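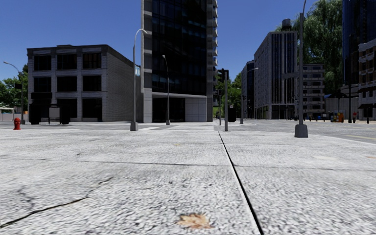

**Roofer wants the whole insurance check up front, normal?**

Hail got us in July and the insurer okayed a new roof on our place in Wolstead. My deductible is $300. The roofer (Kirkegaard, two streets over from my sister) wants me to sign the entire first check over before he orders shingles. He seems nice enough but my stomach says no. Has anyone done it that way?

Archana Bansal

---

**Cristóvão Azevedo**

I wouldn't! We had hail damage too, and our guy took a deposit for materials, then a second payment when the tear-off was done, then the rest after the final walk-around. Ask for the schedule in writing, and ask who the check is made out to, because if your mortgage company is on it you can't just sign it over anyway (ours sat on it for 4 weeks, ugh). Also read the part about recoverable depreciation. They hold some money back until you send in the final invoice, and I nearly missed the deadline.

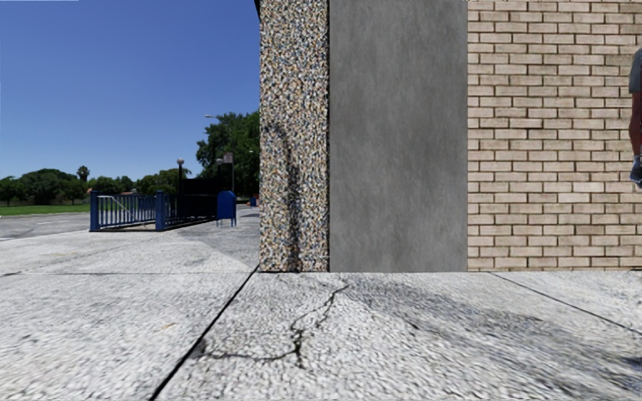 *Pebbled pillar, gray panel and pale brick at the building corner.*

---

**Plillora**

mine took all of it up front and it was fine. took forever tho. I'd call 2 other roofers and see what they say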